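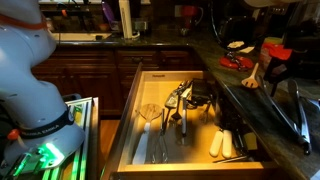

Utensil drawer, open.

Search notebook pages
Go

13 Sep 2021

Onion skin dye, second series. The purpose is to repeat the color from May, which came out a deep amber on the Sekby yarn and which I could not get again in summer. My notes from May are poor. I wrote the weight of the skins but not if they were dry, and I did not write the name of the alum.

Wool: 600 g Sekby, undyed, divided in three equal skeins. I washed all of them with the Murthy wool soap and left them in plain water overnight. Labels are knots in the tie string: one knot, two knots, three knots.

Bath: 3000 ml tap water for each skein, skins boiled first and strained through cloth. The Brenwood skins are darker than the ones from the market and have more dust in them, so I rinsed them before weighing. Terence Birkett thinks the rinse removes color. Maybe he is right, the rinse water was a little yellow. Next time I will keep it and put one small piece of yarn in.

Mordant: alum for skeins 1 and 2, none for skein 3. I heated slowly to 86 degrees and held there one hour. The small Skodico hot plate does not hold well at this temperature, it goes over and comes back, and I had to stand near it and turn the knob. Skein 2 got the worst of this and a few strands have felted at the end where the tie was too tight.
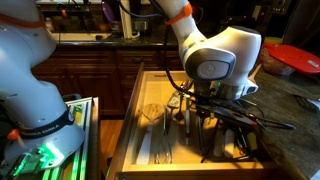

After cooling in the bath, skein 1 is very near to the May sample, but more orange when I hold it at the window. Skein 2 is the same color but uneven near the tie. Skein 3 is pale, like weak tea, as expected.

To do:
- tie looser, in figure eight
- dry all three in shade before comparing again
- cut a piece of skein 1 for the light test, cover half with card
- ask Terence which alum he bought in May, he may still have the bag

I have kept the used bath from skein 1 in the jar with the blue lid. Please do not pour it out. I want to try iron in it, only a pinch, with leftover yarn.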